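30 October 2024
Visit to the Dinent open day, notes for the Prevum group

We came 2 hours before the public. The demonstration I wanted to see was the two-arm cell with boxes on the white table. The task is lid and base, handled by both arms together.

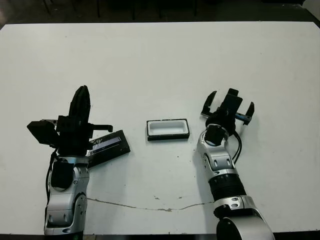 Left gripper at the lid, base near the right one.

The host told us that 80 runs were made for the preparation. I asked about the cost of the fingers and got only "under 3,000 for the set" - I must ask again by email.

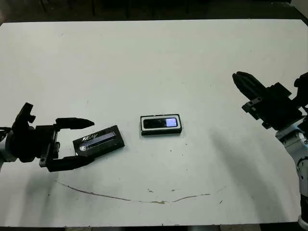 Vahidi sells a similar cell, but their staff did not let us stand so close. For our own bench I would like more free space between the arms.

My other question was the finger gap. Ours at Basia never close parallel, and I blamed the mounting. On the Dinent gripper the two fingers also lean to each other, with the tips nearly touching and a thin gap lower down. So I will measure ours again before I order new ones.
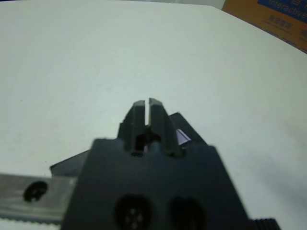

Finger gap is first on the list for December. The tips must be checked with a gauge, cold and after 12 cycles.

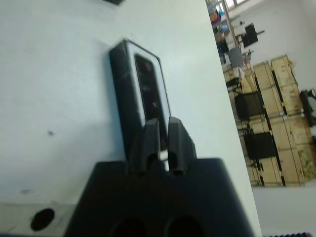
Wrist view, fingers over the near end of the box.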